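Terholm Harvest Mission

The Terholm Harvest Mission is a church outreach program based in the town of Terholm, best known for its home repair work and its lively October supper. It is run jointly by three congregations, Terholm, Bromaleck and Rurnis, and serves households across the Rusu valley regardless of church membership.

The mission grew out of a winter coat drive at the Bromaleck church, which gathered 300 coats in its first season, a wonderful result for such a small parish! Rurnis joined soon after and brought its well-loved soup kitchen along. Home repairs became the largest part of the work within a few years, and crews have now finished 62 houses, mostly porches, ramps, leaking sinks and worn-out kitchens.
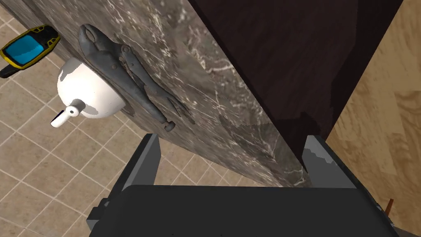 Locking pliers on a marble-patterned stone surface.

Tools are kept in a lending room behind the Terholm church hall, and any family in the valley may borrow from it free of charge. The room also holds the mission's songbooks, a splendid mixed collection in several languages.

The harvest supper is the high point of the year. It fills 70 tables and draws up to 1000 guests, with hymn singing that often carries on well past dark (the Rurnis choir is a special favorite). Money from the supper pays for lumber, plumbing parts and heating fuel. A smaller spring supper is held at Bromaleck.

See also: Rusu valley churches; Rurnis soup kitchen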